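共同工房「Surnora」の見学会に行ってきました

八月の暑い盛り、以前から気になっていた共同工房Surnoraの見学会に、ようやく参加できました。駅から坂をのぼって25分、着いたころにはもう汗だくで、入口で冷たい麦茶を出していただいたときには、それだけで来てよかったと思ってしまったほどです(まだ何も見ていないのに!)。

案内してくださったのは、運営をしているDeepak Dixitさん。もとは印刷所だった建物で、会員は今70人を超えているそうです。木工、縫製、電子工作と部屋が分かれていて、わたしのお目当てはいちばん奥、自作ロボットアームの作業場でした。

アームの名前は「Jara」。Getsemaní MaldonadoさんとLalit Tomarさんが、仕事帰りに少しずつ組み立てているものです。関節の部品は3Dプリンターで出力していて、肩の部分だけでも4回作り直したとのこと。失敗作が箱にとってあり、見せてもらうと、割れ方がひとつずつ違うのがなんともおもしろくて、つい長居をしてしまいました。Maldonadoさんは「肩より手首のほうが大変でしたよ」と笑っておられましたが、たしかに配線をあの細いところに通すのは、手芸で細かい針仕事をするわたしから見ても気が遠くなります。

手首には小さなカメラがついていて、つかむものを自分で見ながら動かすのが最終的な目標なのだそうです。午後三時ごろから調整の様子を見せていただきました。パソコンの前にみんなで椅子を寄せて、Tomarさんの肩ごしにのぞきこむのですが、これがまた楽しいのです。

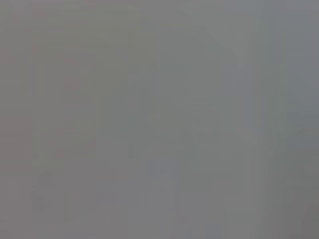 Jaraの手首カメラから。全体がぼんやりした灰色で、右上寄りに淡いY字のような形。

ピントのことも教わりました。手首のカメラは対象にぐっと近づくこともあれば、離れて全体を見ることもあるので、どの距離に合わせるかでずいぶん悩むのだとか。レンズをほんの少し回しては画面を見て、また回して、という地道な作業です。わたしも老眼鏡を二本使い分けている身なので、他人事とは思えませんでした。

ぼけた画像から輪郭を拾うのは機械にも難しいそうで、学習用には1,000枚の写真を撮りためる計画だと聞きました。撮って、見て、使えるものを選ぶ。ロボットというと派手な動きばかり想像していましたが、こういう根気のいる仕事がずっと続いているのですね。途中で同じ見学者のNimal Chowdhuryさんが照明について質問され、そこから窓の日差しをどう遮るかという話になって、気づけば見学者のほうが熱心に案を出しあっていました。ちなみにわたしの案は厚手のカーテンです。縫うならお手伝いしますと、つい言ってしまいました。

最後は縫製室をさっと拝見し(職業用ミシンがあって、うらやましい!)、入口の棚で会員さん手作りの小さなドライバー立てを買って帰りました。

見学は予約制で、一回につき二時間ほど。奥の作業場は床にコードが通っているので、歩きやすい靴がおすすめです。駐車場はありません。帰りは下り坂なので、とても楽でした。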